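May 1, 2021 – Stilwood club bench, long session

Got in before everyone else and had the bench to myself for a bit, which was lovely. Kettle on, then straight into the sorting task for the Trestside open day. We've got until September but I know what we're like, so I want the pick-and-place bit boring and reliable well before the summer break.

First job was the demo count. The folder says 1,258 runs but 183 of those are from the week the gripper calibration was off, and I don't trust them one bit. I've moved them to a folder called old_dodgy. Please don't move them back! That leaves us with over 1,000 decent ones, so plenty to be getting on with.

Then the tray. Whoever set up the task last time always put it square to the table, and I have a hunch the model has simply learned "go to this spot" and isn't looking at all. So today I'm turning it a bit between runs, never the same angle twice if I can help it. The plush toys go on in a two-by-two and I swap them about as well. The two grey ones are a pain – near enough the same from above, so if you're writing labels, go by position on the tray and leave colour out of it.
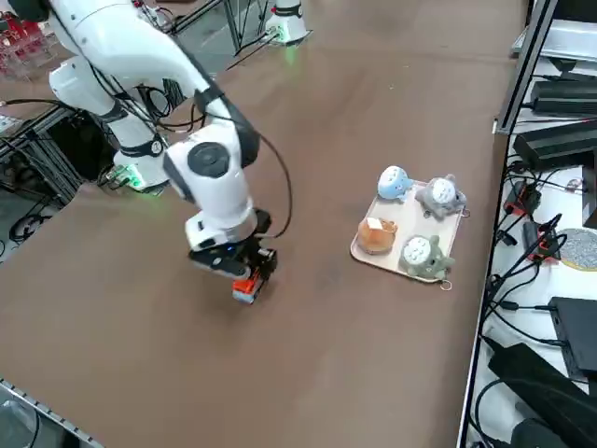 Speed next. I dropped the arm to half of what we'd been using and the grabs looked much calmer to me, though I was also on my third coffee and may have been feeling generous. Soft things squash, so the gripper's idea of "closed" is all over the place. I tried a lower force limit and a slightly longer pause before the lift (0.4 seconds, was 0.2). Leaving it like that for now. If anyone fancies plotting finger width against time for the squashy ones versus the hard ones, I'd love to see it.

Skivetine (our logging script, for the new lot reading this) fell over twice, both times when I stopped a run early. It saves the joint data but loses the last chunk of video. Restarting it sorts things out, but it's annoying and I'd like a proper fix. My guess is the file isn't being closed when you hit stop. Had a quick look and got lost in the threading stuff – someone braver, please.

Still to do:

- rerun the Makowska baseline with the tray turned
- write down the new force limit on the whiteboard
- fix early stop in Skivetine
- more tape, we're nearly out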